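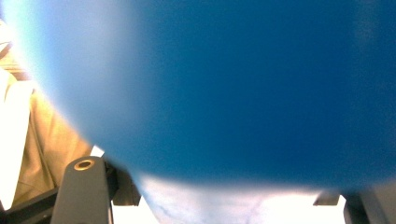 Filed under: Faults and fixes

The bad grip problem took me most of August to pin down, and I'm writing it up while I still remember the order I did things in.

We have two handheld grippers on the Kolis project. You squeeze the handle, the fingers close, and the wrist camera records the view between them along with the finger opening. Gripper 2 had started logging an opening that was too small. The replay arm would then close too far and crush whatever it had picked up. On soft items it hardly mattered. On a yogurt cup it did.

I blamed the encoder first and swapped it. No change. Then I blamed the calibration file, which Agnes Vik had redone over the summer, and I owe her an apology for that. Her numbers were fine.

The trouble was a screw. Each finger bolts on through brass threaded inserts, and on the left finger of gripper 2 one insert had come unbonded from the plastic. It still looked seated. With nothing in the jaws, the finger felt solid. Under load it tipped outward, so the handle kept traveling after the fingertips had stopped, and the encoder counted all of that travel as closing.

The camera should have caught it. Our check script tracks the fingertips and flags any mismatch with the encoder. But a big object held close to the lens blurs into one block of color and covers the tips, and the script skips any frame where it can't find them. So it skipped exactly the frames where the finger was loaded. Of 600 recordings from that gripper, 207 had the bad readings, and every one had passed.

I set the insert again with epoxy and a hot iron, and put thread locker on all 4 screws. The script now rejects a recording if it had to skip too many frames -- it should have done that from the start. We also squeeze a steel gauge block before each session and write down the reading.

The 207 recordings are out of the training set. I haven't checked gripper 1's inserts under load yet. That's next, before it goes back to Nernlow.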